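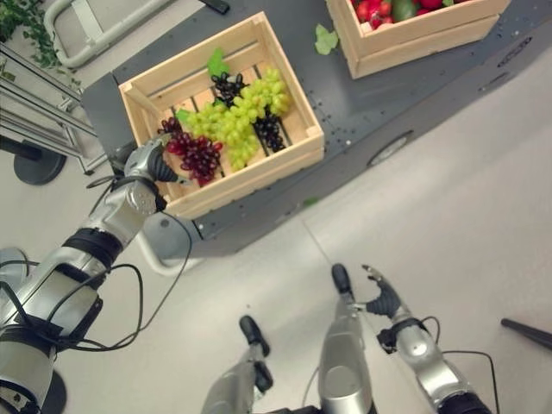 Grapes in a crate, three colours

2025-05-29
By Spyros Petkov

Search this diary Search

Woke up before the alarm with the window open and a blackbird going like a car alarm, so that was me up. Made tea, took it down the garden in my slippers and went to see how the vine was getting on. It's on the south wall behind the shed, and I've been nagging it along ever since I hacked it right back in February and then lay awake thinking I'd killed it. Well, I haven't! There are little bunches all over it now, hard green dots no bigger than a pinhead, and I stood there grinning at them until the tea went cold.

The trouble is I've got too many. The old book says one bunch to a shoot on a young plant and take the rest off, and I can't bear it. I got as far as 7 bunches and had to go in and have toast. Mum's cousin in Prakevholm had a vine over the whole back porch and never thinned a thing in her life — small grapes, mind you, and full of pips, but we ate them by the bowlful and spat the pips at the hens.

Bus into Hisness after that for string and vine eyes. The man in the ironmonger's wanted to sell me a box of 50 when I needed a handful, and of course I came out with the box (and a new pair of secateurs, which I'm not discussing). Bumped into Li outside the baker's and we ended up having a long moan about greenfly. She swears by washing-up liquid in a spray bottle. I used to do that on the roses and all I got was very clean greenfly.

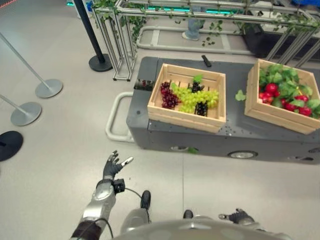
Anyway, she's offered me a cutting off her black one, a Fokurov, which she says takes any amount of cold and makes a decent jelly. I said yes before I'd thought about where on earth it would go. There's the stretch by the water butt, but that only gets the sun until dinnertime, and the other side is all raspberries. Might have to be a pot. A big pot, and I know what those cost now.

Spent the afternoon up the stepladder putting wires in. The mortar on that wall is like cake in one place and like iron a foot along, so half my eyes are wobbling and the other half I nearly broke my wrist on. Top wire's a bit drunk. It'll be covered in leaves by July and I shan't look at it till then.

Cheese on toast for tea, too tired for anything else. Must ring Li about the cutting, and take those last bunches off tomorrow before I go soft again.

4 comments Share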